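**Flinoveo** is a two-arm practice kit for people who want to learn robot programming, sold by the small firm Dellar out of its workshop in Bundberg. It comes in two halves that are meant to be used together: a pair of tabletop-class arms with two-fingered grippers, and a simulator in which the same pair can be tried out before any real motor is switched on. Many owners start with the simulator alone, and quite a few happily stay there for months.

## History

The kit grew out of an evening class in Bundberg, where learners had to share one arm and spent most of their time waiting for a turn. Dellar first offered the simulator as a free extra for the class, and the boxed kit followed one January. The motion planner, known as Kariuki, was added in the second release and is still the part that longtime users talk about most fondly.

## Contents and price

The full kit costs $565 and the simulator by itself costs $165, a sum that is taken off the bill if the buyer moves up later on. A printed workbook comes with either one, and it is a friendly, roomy sort of book, with plenty of space for notes.

## Simulator

Lessons take place in a furnished virtual room — a good deal homelier than the bare gray grid many beginners expect — with the arms standing behind a table and a small open bin set out on top. Early exercises deal with bringing one gripper down beside the bin while the other is kept up and out of the way.
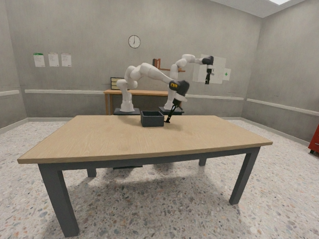 Kariuki plans for both arms at once and stops a program when their paths would cross. Newcomers sometimes find this a bit fussy, and the workbook suggests slowing everything down and moving one arm at a time until the habit sets in. Programs saved in the simulator can be loaded onto the real arms, though the grip settings have to be entered again by hand.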